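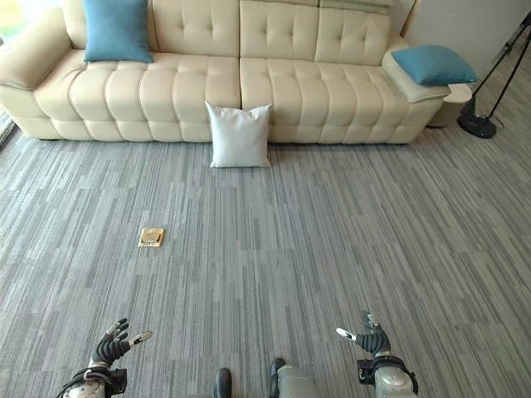

Photo: Tzu-hsuan Tai / Clanudby trial site

Ticket 722 — Hastomero tidy-up package, lounge trial
Status: open, waiting on supplier
Raised by: Tzu-hsuan Tai
Assigned: Chun-yin Siu (Floline support)

Problem
Cushion pick-up job stops before the reach. White cushion on the carpet against the front of the sofa, both hands open, then "target lost" and the job times out. Teal ones up on the sofa are not part of the job, left alone. Happens most in the morning, less after lunch.

Tried so far
Restarted the head unit. No change.
Recalibrated both hands from the service menu, passed.
Moved start point back from the sofa. Slightly better, then the same error again.
Turned off the "small items" option. Got 3 good runs out of 8. Best so far but we're paying for that option so not a fix.

09.40, Chun-yin Siu
Thanks for the log. Two things I'd look at. Carpet is streaky grey tile and the floor model on your version doesn't like busy patterns, it can read the streaks as edges. Also there is a small flat tan thing lying on the carpet, left of the cushion and nearer the robot. Please lift it and run again with small items back ON. Is the window blind up?

10.25, Tzu-hsuan Tai
No blind on that side. Lifted the tan thing, ran it again, got further — hands went down to the cushion and then it quit. New code this time, 900. Not in the manual you sent, I looked twice.

11.05, Chun-yin Siu
900 is grip width. Cushion profile is probaly still set to the demo size. Measure yours and enter it under Soft goods. Will ask Fung-ping Wei about the carpet, there is a newer floor model but I dont know if the trial licence covers it.

11.30, Tzu-hsuan Tai
Will do. Hongjun Yan needs a yes or no on buying by end of September, so please chase the licence question today. Black stand by the side table has to stay where it is, plan round it.

Next: Tzu-hsuan to enter cushion size, rerun, attach log. Fung-ping to confirm licence.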